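Chapter 7
Following a Path Outdoors

In this chapter you will
plan a driving route for a student robot outside the lab
choose landmarks and write them into a route file
tell the difference between a shadow and an edge
keep a run log that another team can use

Before you begin
You should have finished the indoor corridor exercise in Chapter 6. Your team needs a robot that can hold a straight line on a flat floor, stop on command, and save what its camera sees. You will also need the Sevitz route editor, which you installed in January if you are taking this as a full-year course.

7.1 Leaving the corridor

A school corridor is an easy place to drive. The walls are parallel, the light comes from the ceiling, and the floor is one color from end to end. Most teams reach the end of Chapter 6 with a robot that does well there, and many expect the same program to work outdoors with small changes. It rarely does.

The project that runs through this chapter is called Waker. It was built by a student robotics club over two terms, and its job was simple to state: drive along a paved waterside path, stay between the railing and the grass, and stop at the end of the route. The route was 185 meters long. The club was not trying to be fast. A run counted only if the robot finished without a student touching it, and the safety walker stayed within reach of the stop button the whole way.

The club's first outdoor program used a single rule, carried over from the corridor. It looked for the strongest straight line on the left and kept a fixed distance from it. Indoors that line was the bottom of the wall. Outdoors there were many more lines to choose from, and some of them were not objects at all. 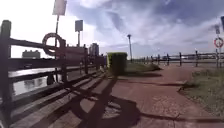

A shadow has a sharp edge, it is often straight, and on a sunny morning it can be darker than the thing that casts it. A program that looks only for contrast will treat it as a boundary. Waker's early logs show the robot slowing down, turning a few degrees, and then turning back when the line it was following came to an end. The students called these "wiggles" and marked each one in the log. You will do the same in Exercise 7C.

There are three common ways to deal with shadows. You can compare color as well as brightness, because shaded paving usually keeps more of its own color than a different surface would. You can use a distance sensor to check whether anything is standing where the camera reports an edge. Or you can plan the route so the robot relies on landmarks and treats edges as a second opinion. Waker ended up using the first and the third. The club had a distance sensor, but it was mounted too high to see the grass edge and there was no time to move it.

7.2 Choosing landmarks

A landmark is anything the robot can find again from a slightly different position. Good landmarks stay put, look much the same from several directions, and stand apart from what is behind them. A lamp post against the sky is a good landmark. So is a round sign on a pole. A parked bicycle is a poor one, and so is a cloud — students have tried both.

Railings and fences need care. They are easy to detect, but every post looks like the next one, so a robot can tell that it is beside a railing without knowing how far along it has come. Use them for direction and use something else for position.

Large objects close to the camera cause a different problem. With a wide lens, something beside the robot can fill a good part of the view and bend at the borders. As the robot passes a bench, for example, the slats may give the program a whole set of strong lines that have nothing to do with the path. Waker's route file handles this with a "mask," a part of the view that the program ignores until the next landmark is reached. 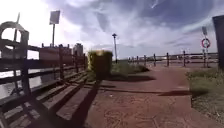 Tien-fu Cheng disagrees with the mask and writes in the margin of the club's route file, dated 6/30/24, that it hides too much. If you tell the robot to ignore the left side, he argues, it will also ignore a person who steps in from the left. He would keep the whole view and give the near part a lower weight. The club left his note in the file and wrote a second version of the route that works his way. Both versions are in the Kitach folder, and you will compare them in Section 7.5.

7.3 What goes in the run log

Each run gets one page. Write down the start time, the weather, the direction of the sun compared with the direction of travel, the program version, and where the robot was when anything unexpected happened. Do not leave the weather line blank on a gray day — a run with no shadows is useful for comparison.

Set the camera to save at a fixed rate and leave it there for the whole project. The club's logs stop at 3000 images per run, the limit of its storage card. Check your own limit before you go out.

Exercise 7A
Walk your planned route without the robot. List every object you might use as a landmark, and cross out any that could be moved overnight.

Exercise 7B
Enter your remaining landmarks in the route editor. Give each one a short name that a new team member would understand.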